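I replaced a battery cable last weekend that had no business being replaced, and I've been grumpy since. The cable was fine. The parts store told me it was bad because their tester said "charging fault" and cables were on sale. The real trouble was a bolt on the engine ground strap that I could turn with my fingers. It took me 2 evenings to find it, and I'd like to talk about why more of us don't look there first.

My opinion, and I'll say it as plainly as I can: most people who do their own work on older cars are way too quick to buy parts for electrical problems and way too slow to pick up a meter. I include myself. I've got a box in the garage with an alternator, a voltage regulator and three relays in it, and every one of them still works. I know because I finally tested them (years after I paid for them, naturally).

The car in question is a wagon with 164 thousand miles on it that I bought off a lot in Jerden. It's been a good car. Back in July the headlights started to dim at stop lights and the radio would cut out when I put the window down. Classic bad alternator, right? That's what everybody on the Flurport board said. One guy had the same symptoms and a new alternator cured it. What he also did, if you read all the way down his post, was take the battery terminals off and scrape them clean to do the job. So which one fixed it? He doesn't know, and neither do I!

What gets me is how easy the proper test is. You start the engine, turn on the headlights and the blower, and put one lead on the battery negative post and the other on bare metal on the engine block. You're looking for next to nothing. If you're seeing half a volt, your ground path stinks and a new alternator will only push against the same bad connection. Then you do the positive side the same way, from the output stud to the battery positive post. Keep your sleeves away from the belt. That's ten minutes, and most of that is finding a clean spot on the block.

Compare that with the quote I got from Swanepoel, the shop down by the bridge. They wanted $282 for a rebuilt alternator, installed, and when I asked if they'd done a voltage drop test the fellow at the counter said they "don't usually need to." Now, I like that shop. They've done my tires for years. But a shop that doesn't usually need to measure is guessing with my money, and I can guess for free at home.

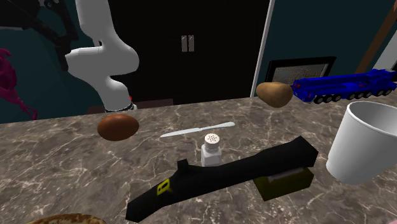 I do get the other side of it. Shops charge by the hour, and a customer who'll pay for a part without blinking will howl about paying almost $50 for somebody to poke around with a meter and hand the car back with one bolt tightened. I've probably howled about it myself. We've all trained them to sell us a thing in a box - a diagnosis doesn't come in a box, so it feels like you got nothing.

And the cheap parts make it worse. I tried a Grirudora regulator on my old pickup a while back, and it was so far out of adjustment from the start that I chased a second fault for a month that I'd put there with my own two hands. When you swap a good part for a bad one you haven't ruled anything out, you've just added to the pile.

So buy a meter before you buy anything else. It doesn't have to be fancy, mine has a cracked screen and a lead held together with heat shrink. Clean both ends of every ground you can reach, with a wire brush, down to shiny metal. I still have to do the little strap from the fender to the battery tray on the wagon, and the bolt head on that one is so rusted I've been putting it off until it warms up.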